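We use cookies to improve your visit. By continuing to browse you accept our cookie policy.

Sidham Textile Reuse Project: second progress report to the Ljungberg Fund

Posted March 13, 2020, by the project manager

The first report said we would divert 2000 pounds of household cloth from the Sidham transfer station by the end of this period. The scale sheets say we did. I would ask the Fund not to get too excited about that number yet.

What the scale measures is weight coming in the door. It says nothing about what leaves, or where it goes. Of the 2000 pounds, 468 went out again as usable goods through the Asley shop and the school linen swap. Another 1000 went to Rornis, our rag buyer, who grades it and sells it on. The rest is still on our shelves.

Rornis tells us that everything they take is reused. I have asked twice for paperwork showing this and have received a brochure. They may well be telling the truth. But the grant agreement talks about reuse, and I am not willing to count a truckload as reused on the strength of a brochure. Until they send weights by grade, please treat 468 as our result.

Sorting is the slow part. Sheets and towels are easy, and hard cotton shirts go quickly. Soft knits take the most time, as a piece can feel fine in the hand and still be too thin to sell.
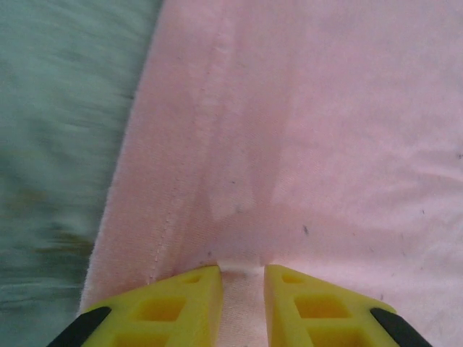
The training sheet we bought last June tells sorters to hold each item up to the light and stretch it once. We tried that for a month. Two people sorting the same bag still disagreed often enough that I stopped believing the sheet was doing much. We now let one person decide and move on, and the shop has not complained any more than it did before.

On collection bins, the plan called for four and we have 2. The Asley bin fills every week. The one behind the Sidham library gets a fair amount of trash, including a car battery, and I doubt it pays for the gas we use to empty it. I would like to move it before we spend money on two more.

The outreach line is underspent. The consultant's plan was a set of yard signs and a short video, and I could not find a town where signs had raised donations of clean cloth. I held the money back. If the Fund would prefer to see it spent, I would put it toward a second sorting table – or a dryer, so that damp bags don't have to be thrown out whole.

Next period: weights by grade from Rornis or a different buyer, the library bin moved, and a count of what the shop sells against what it sends back to us. The budget sheet is attached as before.

Comments (3)

asleyreader: Glad somebody finally asked where the rags go. Please post the answer if you get one.

M.T.: The library bin is fine, it just needs a smaller slot. People can't get trash in a small slot.

quiltingbee44: Do you take curtains? The sign says linens only.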